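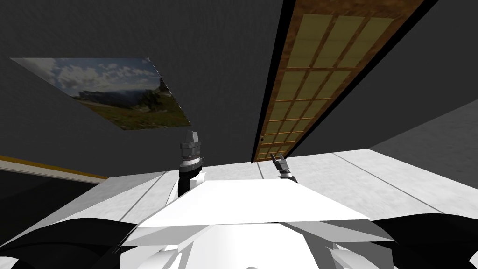

Chapter 7
Banned Before the Ballot: Parties, Registration and the Courts

Start with a case. Ullow, a mid-sized republic, one chamber, 80 seats. On a Monday in January, three weeks before candidate lists closed, the interior ministry struck the Brustar Movement off the register of parties. Grounds given: missing paperwork from two district branches. Brustar held the second largest block in the chamber. Its lawyers had until the end of the week to appeal.

They appealed. They lost. The court's order ran to a page and a half and did not discuss the branches at all, only whether the ministry had the power to act (it did, under the 1744 Charter, amended many times since). Gwenllian Bevan, who led the party, tried to file as an independent and was told her signatures had been collected under the party's name and so were void. All 383 sheets.

Keep this case in mind. We come back to it in 7.3 and again in the exercises.

What this chapter covers

Who gets to run, and who decides. Chapter 6 dealt with how votes are counted and turned into seats. This one backs up a step, to the rules that settle which names are on the paper in the first place. Registration law, signature rules, deposits, residency tests, outright bans. Dull stuff on the page. A lot of elections are settled there.

Some terms first. Deregistration means a party loses its legal status but its members keep their rights, at least on paper. Dissolution goes further: assets seized, offices shut, name gone. Disqualification applies to a person. The three often travel together but they are separate acts, usually by separate bodies, and students mix them up every year. In Ullow the first happened in January, the third followed within days, and the second never came. Brustar still had its bank account. It just coudn't run anybody.

Two views

Rocío Montes argues that any state needs some gate. Without one the ballot fills with shell parties, copycat names, people in it for the broadcast time. Her test is procedural: was the rule written down beforehand, was it applied to everyone, was there a real appeal. If yes to all of them, she accepts the result even where she dislikes it.

Mahfuz Gazi thinks the test lets too much through. A rule can be old, general and open to appeal and still be used against one party only. He looks at timing. How close to the election? Who else had the same fault and was left alone? In Ullow, the Bultov League had gaps in its own branch filings, was sent a letter, and got two months to fix them.

Both readings are in the source pack. Read Montes first, she's shorter.

A note on courts

Don't assume that a court case means a check on power. Also don't assume the reverse. Judges vary, and so does what they are allowed to look at. The Ullow bench could rule on authority, not on motive. Section 7.2 goes over this in some detail becuase it decides most of the cases that follow.

Before you go on

Write down, in a few lines, what you think the ministry should have done when it found the missing paperwork. Keep the page. You'll be asked to revise it after 7.4.

7.1 Getting on the Register

Most registration laws ask for the same things. A name, a statute, a list of founding members, an address, a fee. Differences come in the numbers and the deadlines.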